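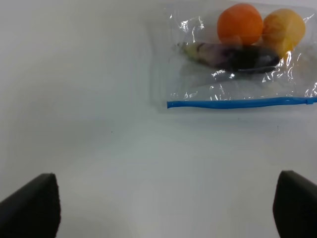
The ferry to Pramska leaves at eight in the morning, and by half past seven the argument on the quay had already reached the fishing rights. I'd only asked where to buy coffee.

I should explain where we are. Pramska sits on one bank of a wide brown river and Fevesik sits on the other, and for most of their history they were the same town with two names. Then came the border treaty, all 993 pages of it, and now my fellow passengers need a stamp to visit their own cousins. I've read perhaps 50 of those pages (the bit on dredging is oddly gripping) and I can tell you that the people who wrote it had very good maps and had never been on this boat.

Parvathi Shenoy has. She spent most of her working life as a negotiator, sitting in overheated rooms while two delegations argued over a comma, and she's 84 now and travels with a flask and a folding stool. I'd been trying to get an interview for months. In the end she told me to come along for the crossing and bring my own sandwiches.

"Everyone asks me about the big powers," she said, once we'd got ourselves out of the wind. "Ask me about the customs shed."

So I did! The shed, as she tells it, nearly sank the whole thing. Both governments wanted it on their side, for the jobs and the flag, and talks stopped for an entire winter while ministers made speeches about honour. Meanwhile the onion growers upstream couldn't sell a thing. By April they'd parked their lorries across the approach road, and both capitals suddenly discovered they could live with two smaller sheds.

I laughed, and she didn't. There's an election coming in Fevesik, and one of the candidates has promised to tear up the treaty. Shenoy thinks he probably means it. She also thinks his rivals have been lazy — they talk about security and alliances to people who mostly want the evening boat put back on.

We docked a little late. The officer at the Pramska end looked at her passport for almost 50 seconds, turned it over, and asked her the purpose of her visit.

"Lunch," she said, and picked up her stool.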